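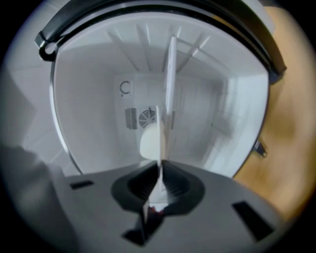 Fig. 1. Thin white plate, upright, in a white compartment.

Progress report to the Humphreys Music Fund
Project: Doravach – first full-length album, recording and release
Report number: 2
Prepared by: Nest Penry, project manager
Date: 23/05/2024

Summary

Tracking is complete for all songs except one. Mixing began after the end of the second Lorcombe session and is under way. Mastering has been booked but not started. The vinyl order has been placed on a provisional basis with the pressing agent and can be changed without charge until test pressings are approved. The project is within budget overall, with one heading overspent and one underspent. The release date given in the first report is no longer safe and a later one is proposed below.

Recording

The first session took place in January in the chapel at Lorcombe and covered drums, bass and guide vocals. The band played together in the main room with the guitar amplifiers in the vestry. Close microphones were used on the kit, with a spaced pair at the gallery rail for room sound. The gallery pair picked up a low hum on the first evening, traced to the heating circuit. The heating was turned off during takes from then on and the affected songs were played again.

Tuning was a problem in the cold. The chapel piano sits slightly flat of concert pitch, and the gap changed with the temperature of the room. The piano parts recorded there have been kept on two songs where the rest of the band tuned to it. On the others the part was replaced later on the upright at Jomier.

The second session was at Jomier, our usual studio, and covered lead vocals, backing vocals, strings and replacement piano. Strings were recorded as a quartet playing each part twice, with the players changing seats between passes. The arrangements were finished late and the viola part for the closing song had to be corrected on the day. A clean set of parts has since been made and is held with the project papers.

One song remains unfinished. The band are not satisfied with the tempo and want to record it again from the beginning. I have agreed to this on condition that it is done in a single day at Jomier, using time already paid for. If the new version does not work the song will be left off the album and the running order closed up. Either outcome meets the terms of the grant, which asks for an album of at least 30 minutes.

Session files

There are 207 takes on the session drives, including false starts and partial takes. Each has been named by song, date and take number, and the take sheets have been typed up to match. The drives are copied to a second set held at a different address. The mixer works from a third copy and sends back mix files only, so that the masters are not altered.

The January material was recorded at a higher sample rate than the Jomier material. This was a mistake at the setting-up stage and was found when the first string overdubs were loaded. The January files were converted down before any editing was done. Listening checks on headphones and on the Jomier main monitors showed no fault. The original files have been kept.

Mixing

Mixes are being made by the same engineer who ran the second session. The working method is one song at a time, with a first mix sent to the band, one round of joint notes, and a second mix. Notes are collected by me and sent as a single list. The earlier practice of each member writing to the engineer separately led to conflicting requests on the opening song and has stopped.

The main technical question has been the vocal level. The band's live sound places the voice low, and the first mixes followed this. On small speakers the words were lost. The current mixes bring the vocal up and cut some of the upper middle from the guitars to make room. The drummer would like the gallery microphones louder throughout. They have been raised on the slower songs, and left where they were on the faster ones, where the decay of the room blurs the snare.

Mastering and manufacture

Separate masters will be made for vinyl and for download. The running order has been set with side length in mind. Side two is the longer, and the closing song has been moved back from the edit with the extended ending to the shorter one. If the re-recorded song is dropped, the extended ending can be used.

The sleeve artwork is with the designer. The lyric sheet has been proofread once by the band and once by me. Song credits are agreed, apart from the string arrangement credit on two songs, where the wording is being settled between the arranger and the band. This needs to be closed before the sleeve goes to print. Registration of the recordings and the compositions will follow when it is.

Budget

Spending on studio hire is under the figure in the application, owing to the lower rate agreed for the chapel. Spending on session players is over it by 25 per cent. The overspend comes from the extra call for the quartet after the viola part was corrected, and from travel, which the application did not allow for. I ask the Fund to approve a transfer between these two headings. No increase in the total is requested.

Contingency has not been touched. I would prefer to hold it until the test pressings have been heard, as a rejected cut would have to be paid for from that line.

A transaction list and copies of invoices are attached separately. The invoice for the January van hire is missing and a duplicate has been requested.

Performances

The grant includes a public playback and a short concert at Lorcombe. The chapel has been provisionally held. Capacity is lower than stated in the application following a new fire assessment, and the gallery can no longer be used by the public. The band have offered to play twice in one evening to make up the difference. Ticket price would stay as agreed. The sound desk will have to go at the side of the room – a position we have tested and found workable, though bass is heavy there and the engineer will need to walk the floor during the soundcheck.

Revised timetable

The release was planned for early autumn. With the extra recording day, the open credit and the present waiting time for pressing, I propose moving it to next January, with one song released ahead of it as a download. The concert would be held in release week. The final report would then fall due after the concert instead of before it, and I would be grateful for written agreement to this.

Decisions requested

1. Transfer from studio hire to session players, as set out under Budget.
2. Release moved to January and the final report date moved with it.

Rough mixes of the finished songs can be sent on request. They should not be passed on outside the Fund, as levels and edits are not final.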